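Two grippers, one floor

Posted 22nd December

I have now spent more of my adult life picking up water bottles than anyone outside of stadium cleaning, and I haven't touched one of them with my hands.

The plan was simple enough to fit on the back of a receipt, where it still lives. Take the arm, take the two grippers we'd been arguing about since March, and find out which one deserves to be bolted on for good. In one corner, the Vodell: two stiff fingers, one motor, and a manual translated by someone in a hurry. In the other corner, the Costska, with soft pads and a force sensor and a price that made Harvey Sandhu go and stand by the window for a while.

Harvey wanted to test on blocks. Everybody tests on blocks. Blocks are lovely, they sit where you put them and they never reflect anything. I wanted bottles on a floor, because that's the job we'd like the arm to do someday, and also because I'm stubborn. We settled on 50 tries per gripper, same arm, same wrist camera, same controller settings, and whoever was wrong had to write it up. Hello.

The Costska went first and was a bit of a disappointment. On anything firm it's a dream, it closes like it's picking up an egg at somebody's wedding. On an empty bottle it gets confused. The plastic gives, the sensor reads that as "not holding anything yet," and so it squeezes some more, and the bottle gives some more, and you can see where this is going. It managed 32 out of 50. Several of the failures were noisy.

Then the swap, which the Vodell manual says takes two minutes. It took us until after lunch. The bolt pattern matches, sure, but the cable comes out on the wrong side for our wrist, and the controller wouldn't admit that anything had been plugged in until Osvaldo Seixas turned the whole cabinet off and on again, looking very pleased with himself.

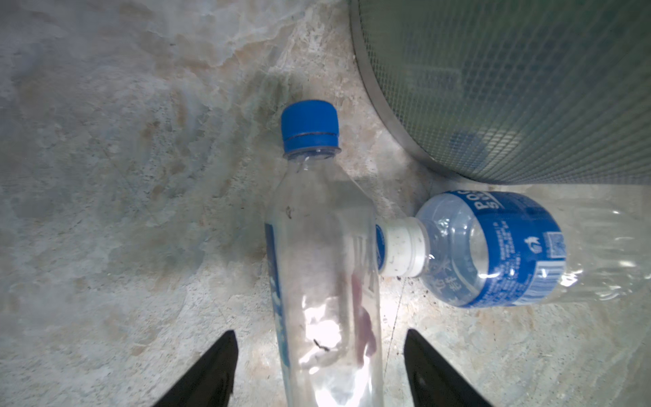 The rule we landed on was to go for the body and leave the caps alone. Caps look like a good idea, being hard and nicely ridged, but grab a bottle by one end and the other end swings around on the way up and hits something. A bottle lying by itself is easy. Two of them touching is where I started talking to the screen. The camera has to decide where one stops and the other begins, and clear plastic on a mottled, speckled stone floor is about the meanest thing you can show it. Half of what it thinks is bottle is floor, and the glare moves every time the arm does.

I had trained the picker on 400 pictures and was rather proud of it. Osvaldo asked, very politely, how many of those had two bottles in them. I went to get coffee. He thinks we need 2,000 before it stops guessing, and he's annoyingly good at this sort of number.

Anyway, the cheap one won. I don't have the heart to print the final score next to what the Costska cost. With no sensor to fret over, the Vodell just closes to the width you told it and stays there, and if that dents the bottle, well, it was an empty bottle. I'd set the width too tight for the first few and got a sort of crunch, then opened it up a little and left it alone for the rest of the run.

Would I let it near a full bottle, or a glass one? I would not. Harvey says the Costska would have won with a proper afternoon of tuning, and he may be right, and he's welcome to the afternoon. There's also a Lemieux with three fingers that he keeps leaving open in a browser tab on my machine.

Next up is the controller. The Pererach box drops its connection whenever the arm moves fast and down at the same time, and I've been through every cable except the one behind the cabinet. I'll do that one after the holidays.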